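October, bench notes, second attempt at the oil question

Started again from the beginning, as the first round of notes was no use to anyone, me included. The claim under test is the one on the Perkley tin: one coat, wiped off after a quarter of an hour, and the maple is sealed against water for a year of kitchen use. I did not believe it in the shop and I don't believe it this morning.

Offcuts all from the same plank, end grain and face grain kept apart this time. Sanded to 240, wiped down, left overnight. Set A got Perkley as directed. Set B got the Pledlow blend, which smells of oranges and costs twice as much. Set C got plain raw linseed, the cheap stuff, thinned for the first coat. Set D got nothing.

Weighed everything before oiling and again after curing. Offcut 13 has a knot I missed, so it's out. I'd like to say the scales are good to the last digit but they drift when the heater comes on, so I've switched the heater off and put up with it.

Water test: a wet cloth on each face for two hours, then blot and weigh. Set A took up less than bare wood on the face grain. I'll grant them that. On the end grain it was hard to tell A from D, and the end grain is where a board goes wrong. B did slightly better, though not by anything I would pay for. C was ahead on end grain but still tacky at the edges, so I may be measuring uncured oil and fooling myself.
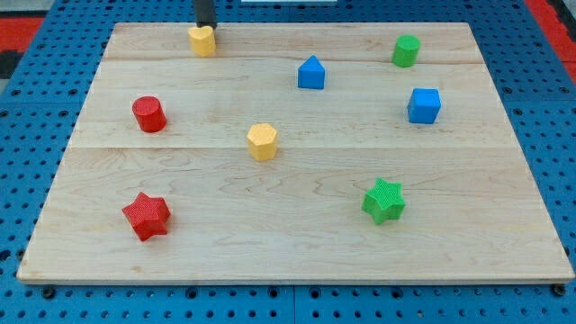 Aurélien Huet thinks the whole comparison is lopsided, as nobody in a real kitchen puts on one coat and stops, and that three coats of anything would close the gap. He also wants the cloths weighed before they go on, so that each offcut gets the same amount of water. Fair on the cloths. On the coats I disagree. The tin says one, so one is what gets tested. If it needs three then the tin should say three.

The Halitz leaflet that came with the last order says maple is "naturally resistant" and barely needs oil. Resistant to what? Set D raised its grain under the first cloth and felt like a cat's tongue by lunch. The leaflet gives no test and no numbers, so I'm filing it with the brochures.

Still to do: repeat the end grain with weighed cloths, leave C another week, and try the Huttunen wax over A to see whether it adds anything besides shine. Receipt for the Perkley is order 1674, if anyone wants to argue with the supplier. Lids back on tins, please. Someone left the Pledlow open and it has a skin on it.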